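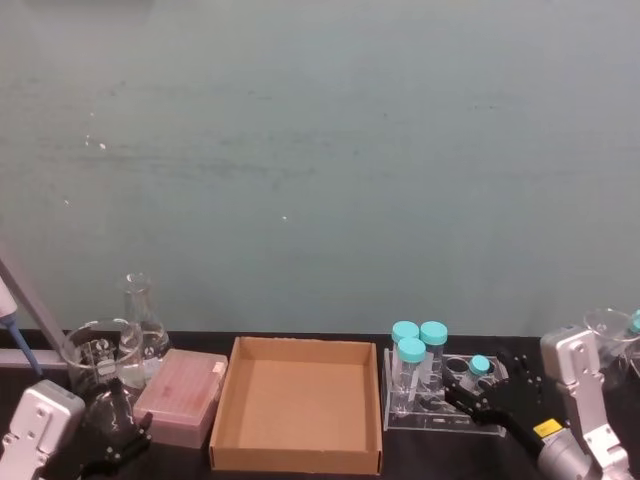 **Ticket:** Wholesale customers being charged the family price
**Account:** Malinowski Paper & Ribbon, Trelville
**Product:** Evex Wholesale, with the Kundunano connector
**Opened by:** Jolanta Makowska, office
**Opened:** July 30, 2022
**Priority:** Normal (changed to High by customer, changed to Normal by system, changed to High by customer)

---

### 8:52 am, Jolanta Makowska

Good morning. We make gift wrap, ribbon and greeting cards and sell them to shops. We have three price lists in Evex: Standard, Volume, and Family. Family is cost plus nothing. It exists so that Mr. Malinowski's relatives can get their Christmas paper without anyone having to have a conversation about it.

There should be five people on Family. This morning I count a good many more, including a garden center, a hospital gift shop and a man in the next state who once threatened to sue us over a bow.

I noticed when an order for $518 came through as $161. The customer wrote "thanks!!" in the notes field, and she has never written anything in the notes field before.

Please tell me how to stop it. August is when the holiday orders come in and I would like us to still be a business by then.

---

### 8:53 am, Evex automatic reply

Thank you for contacting Evex! While you wait, these articles may help:

- Growing your wholesale family
- How do I add a discount?
- Changing your password

---

### 10:20 am, Teodor Wieczorek, Evex Support

Hi Jolanta,

Sorry about the articles. I've looked at your account and I can see the Family price list is active and assigned to customers by tag. Anyone carrying the tag FAM gets it. That part is doing what it was told.

A few things I need from you:

1. Has anyone edited the Family list in the last month?
2. Does more than one person have an admin login?
3. Do you run bulk customer imports, and if so, from what file?

In the meantime you can switch the list off under Pricing > Lists > Family > Status > Paused. New orders will fall back to Standard. Orders already placed keep the price they were placed at.

---

### 10:41 am, Jolanta Makowska

Paused it. Two minutes later the phone rang and it was Mr. Malinowski's cousin asking why tissue paper had gone up. So the pause works.

Answers:

1. Nobody admits to it.
2. Four of us. Me, Mr. Malinowski, Bożena Bielecka and Teresa Bielecka. Bożena and Teresa are his daughters. Bożena runs sales, Teresa runs the products and the catalog, and each believes the other one changes things in Evex at night.
3. Not since spring.

Bożena has asked me to add that she did not do this. Teresa has asked me to add the same, and also to add that she asked first.

---

### 11:15 am, Teodor Wieczorek

Thanks, noted on both counts.

I pulled the customer change log. The FAM tags were added over the last few weeks, a couple at a time, always within a minute or so of an order being confirmed. The user on each change is "Integration," which is the Kundunano connector. So I can say with some confidence that it wasn't either of them.

The total is 36 customers tagged that weren't tagged before. I've attached the list as a spreadsheet.

What does Kundunano do for you? I know what it does in general (moves data between Evex and your accounting), but everybody sets up the rules differently.

---

### 11:32 am, Jolanta Makowska

I have told both sisters that it was the integration. There was a short silence and then they began discussing which of them had wanted the integration.

Kundunano sends our orders to the books. It was set up in June with our outside accountant, Urszula Adamczyk. I'm adding her to the ticket. She is very good and she will want to see numbers.

---

### 12:07 pm, Urszula Adamczyk

Hello. I set up three rules in Kundunano:

- Order confirmed in Evex: create invoice in accounting.
- Payment received: mark invoice paid.
- Order confirmed: copy product family code to the invoice, so that we can report sales by type of product.

None of these touches price lists. I wouldn't have gone near the price lists. I have met the cousins.

How many orders went out at the wrong price?

---

### 12:48 pm, Teodor Wieczorek

Hi Urszula, welcome.

129 orders from the affected customers since the first tag went on. That's everything, including ones placed before each customer was tagged, so not all of them will be wrong. Filter the attached sheet on the column "List applied" to see which were.

I think your third rule is where we should be looking. When you say "product family code," what do the codes look like?

---

### 12:55 pm, Urszula Adamczyk

Three letters. RIB is ribbon, CRD is cards, WRP is wrap. Teresa maintains them.

---

### 1:10 pm, Teodor Wieczorek

Is there one called FAM?

---

### 1:26 pm, Jolanta Makowska

I went down the hall and asked Teresa.

There is. It stands for Fall Assortment Mix. It's a display carton with a bit of everything in orange and brown. She created the code at the start of the month and says it is a perfectly sensible code, and I find it hard to argue.

Bożena would like it recorded that she wanted to call the carton Harvest.

---

### 2:02 pm, Teodor Wieczorek

OK, I've reproduced it in a test account. Sequence as follows:

1. Shop orders at least one Fall Assortment Mix.
2. Order confirms. Kundunano picks up the product family code, FAM.
3. The rule writes the code to the invoice as intended. It also writes it to a second field called "Tags," because the option **Copy to contact** is on.
4. The contact syncs back to Evex. The customer now has the tag FAM.
5. Evex sees FAM, looks for a price list with that tag, and finds yours.
6. The next order is at family prices.

So the first carton is full price and everything afterward is more or less a gift. It also explains why they came back so quickly.

RIB, CRD and WRP have been copied onto your customers too. They haven't caused trouble only because you don't have price lists with those names.

**Copy to contact** is on by default in the current connector. In my opinion it shouldn't be, and I've passed that on to the people who decide. I can't promise you anything about it.

---

### 2:20 pm, Urszula Adamczyk

I remember that checkbox. The help text beside it says "Keeps your contacts rich." I took this to be harmless.

It's off now.

---

### 2:34 pm, Teodor Wieczorek

Thanks. Cleanup, in this order please. If you remove the tags before the sync is paused, they can come back.

**Step 1.** In Kundunano, pause all three rules. Wait until the queue shows zero.

**Step 2.** In Evex, go to Customers > Tags. Filter on FAM. Untick your five actual family members, then choose Remove Tag for the rest. Check the number on the confirmation box before clicking OK. It should say 36.

**Step 3.** Rename the tag on the price list to something no product will ever be called. Then put the new tag on the five by hand.

**Step 4.** Turn the price list back on and place a test order as one of the affected shops. You can save it as a draft and delete it.

**Step 5.** Restart the Kundunano rules one at a time, invoices first.

The other product tags can stay or go. They do nothing at the moment, but I'd take them off.

---

### 3:18 pm, Jolanta Makowska

Step 1 done. The queue took eleven minutes, during which I had lunch.

Step 2: the box says 37.

---

### 3:22 pm, Teodor Wieczorek

Don't click OK. Can you sort by date added and tell me who is at the bottom? That'll be the oldest tag, and it wasn't put there by the connector.

---

### 3:29 pm, Jolanta Makowska

It's a stationery shop here in Trelville, tagged four years ago, user "Malinowski."

I asked him. He says the owner lent him a van in a bad winter and it's none of Evex's concern.

So there are six on Family. I have unticked him and the box now says 36. Clicked OK.

---

### 3:51 pm, Jolanta Makowska

Step 3 done. The new tag is COUSINS-AND-VAN.

Step 4: test order as the hospital gift shop, ten rolls of wrap and a carton of the Fall Mix. Standard price. Draft deleted. Then a second one, same shop, still Standard.

Step 5: invoices and payments running. Urszula is holding the third rule until she's read every checkbox in it.

---

### 4:15 pm, Urszula Adamczyk

I have. It's running. I confirmed a small real order containing the Fall Mix and the customer's tags did not change.

One question for the file. Can Evex reprice the confirmed orders in bulk?

---

### 4:24 pm, Teodor Wieczorek

No. Confirmed orders are locked, and each would need a cancel and reissue. For anything unshipped that's a reasonable way to go, but the customer gets two emails per order and you'd want to write to them first. Shipped and invoiced ones I'd leave to your own judgment, and possibly a lawyer's.

---

### 4:58 pm, Jolanta Makowska

There was a meeting in the ribbon room. Shipped orders stand. For unshipped ones Bożena will call each shop herself and offer Volume pricing this one time, which is more than they deserve and less than they were expecting. Teresa is changing the code to FMX. Bożena has stopped asking for Harvest but I don't believe it's over.

The man with the bow is being called last.

You can close this. If you could also do something about that automatic reply, the one about growing our wholesale family, I'd be grateful.

---

### 5:06 pm, Teodor Wieczorek

Closing as resolved. Cause: connector option **Copy to contact** plus a shared three-letter code. I've linked this ticket to the feature request so you'll get a note if the default changes.

I've forwarded the comment about the article.

---

### 5:07 pm, Evex automatic reply

Your ticket has been resolved! How did we do? Customers who rated us also read: *Growing your wholesale family.*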